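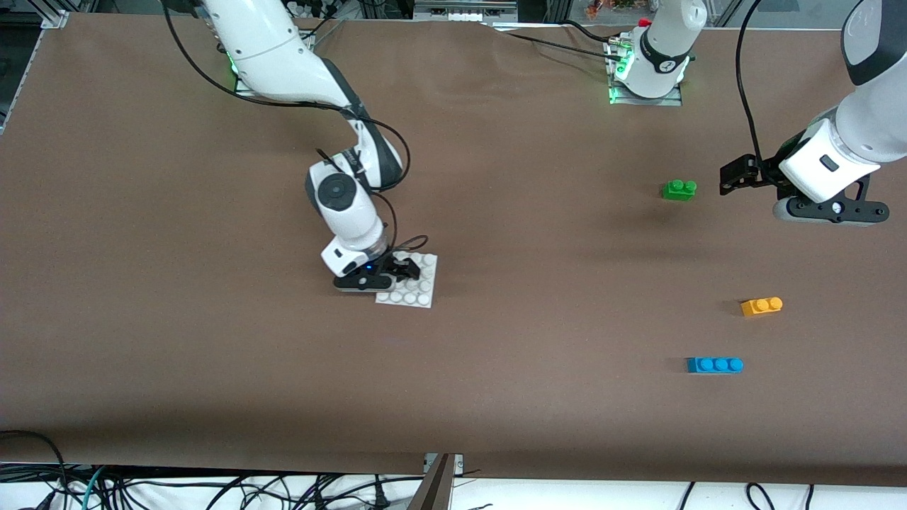

Dekgate, February

Readers of this blog have asked on several occasions whether a machine can yet be trusted with ordinary chores, whether in the home or on the shop floor. I have set out my present view below. It is a personal view and does not bind my employer.

The question is usually put too broadly. A washing machine does a chore, and has done so for decades, but it does so inside a closed drum and somebody still has to load it. What people mean, I think, is whether a machine can deal with loose things on a flat surface: pick them up, turn them the right way and put them where they belong. Tidying a child's bricks is a fair test of this. Two arms, a studded baseplate and three small bricks on brown paper make a modest task by any human standard, and I would still regard it as a serious one for a machine.

A brick must be gripped squarely. It must then be brought down over the studs with very little error, and pressed with enough force to seat it but not so much that the plate slides away. A person corrects for all of this by touch and does not notice doing so. An arm with a two-fingered gripper has to get the same information from somewhere else, or manage without it.

My own experience is from packing. At Burkatell we kept a record over one season of mixed small parts sorted by an automatic cell. Of 2,923 parts presented, 2,452 were placed correctly at the first attempt. Wilma Van Damme, who ran the line at the time, regarded this as a poor result, and for her purposes it was. Each miss meant a walk to the cell and a restart, and the person doing the walking could not be given other work. Dirk Aerts took the opposite position and pointed out that the cell ran through the night, when no one was on shift in any case. I have gone back and forth between the two of them ever since.

Household work is harder in one respect. On a line, the parts are known in advance and the lighting does not change. In a kitchen or a child's bedroom there is no such agreement. Grażyna Kurek wrote to me after my last post to say that she would accept a slow machine gladly, provided it could be left alone. I believe most households would say the same -- speed matters a good deal less at home than it does at Declercq or any other firm with lorries waiting.

My position is therefore as follows. For repeated handling of known items, machines are ready now, with a person nearby. For general tidying, they are not, and I would advise against buying on the strength of a short film. Ask to watch a full hour, and ask who resets the table.

Pieter Hoekstra has offered me his notes on folding towels, a subject on which he holds firm opinions. I shall deal with them in a separate post. Comments remain open until the end of the month.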